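How many teleop demos for a suturing policy?

Kimie Takeda
We're teaching our two-arm setup to suture by remote control and I'm hooked! I've recorded 20 demos from the console so far. Is that enough to start training?

walenetti_fan
Start now, it's fun! Ours did something at 20, but got decent near 400. Keep the tips close together around the wound and go slow with the thread.

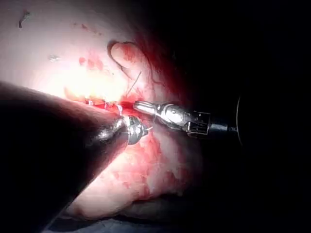 Also record some recoveries, like regrasping after a slip. Those helped us so much!

namell5
100 worked for me, same operator throughout. Love this stuff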